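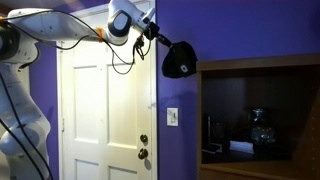
Figure 4-1. Paneled door with two round knobs, one above the other.

Section 4. Checking and Caring for a Painted Panel Door

This section applies to white-painted Sivholm panel doors fitted with the Nellent round knob set (part 387). If you have the Hebden lever set, go to Section 5.

Before you start

You will need a Phillips screwdriver, a soft cloth, mild dish soap, dry graphite, a small filling knife, and painter's tape. Allow 30 minutes for the checks. Filling and repainting take longer because of drying time.

CAUTION: Do not use a power driver on the knob screws. The heads strip easily.

4.1 Check how the door hangs

1. Close the door and look at the gap between the door and the frame along the top and both sides. It should be even.
2. Open the door halfway and let go. It should stay where it is.
3. If the gap is wider at the top on the knob side, tighten the top hinge screws a quarter turn each and look again.
4. If a hinge screw keeps turning without tightening, replace it with the longer screw from spare parts bag 511.

Note: Doors often swell in July and August. If the door only rubs in summer, do not plane it. Check it again when the weather is dry.

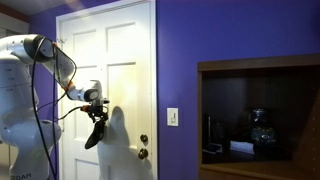
Figure 4-2. Six-panel door in a molded frame. Knobs are on the right side.

4.2 Check the knobs

Work on the lower knob first.

1. Turn the knob fully in each direction and release it. It should return to center without help.
2. Hold the knob and pull gently. If it moves in and out, tighten the two screws on the inside face of the door, a little at a time, going back and forth between them.
3. If your door has a deadbolt above the knob, throw the bolt with the door open. Then close the door and throw it again. If it is stiff only with the door closed, the strike plate needs to move.
4. Puff a small amount of dry graphite into the latch. Work the knob ten times and wipe off any extra.

CAUTION: Do not oil the latch. Oil picks up dust and will run down the paint.
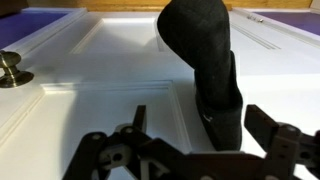 Figure 4-3. Round knob with its neck and rosette.

4.3 Clean the knobs and panels

1. Wipe the knob, the neck, and the rosette with a damp cloth. Dry them right away.
2. Dust the panel moldings from the top of the door down. Use a dry paintbrush in the corners.
3. Wash the flat areas with warm water and a few drops of dish soap. Rinse with a clean cloth.

Brass polish will mark white paint. If you need to use it, take the knob off first or tape around the rosette.

4.4 Fill small holes

Old hooks and hangers leave holes in the rails, where the wood is flat and damage is easy to see.

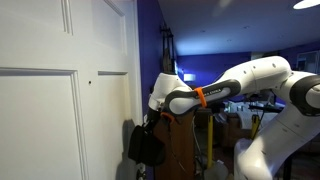

1. Scrape away any raised paint at the rim of the hole.
2. Press in Jurnness wood filler so that it stands slightly above the surface.
3. Let it dry completely, then sand it level with fine paper.
4. Touch up with Sivholm White, shade 95. Brush in the direction of the rail and stop at the molding.

Leave the door open until the paint is dry to the touch. To order more filler or touch-up paint, see the parts list in Section 8.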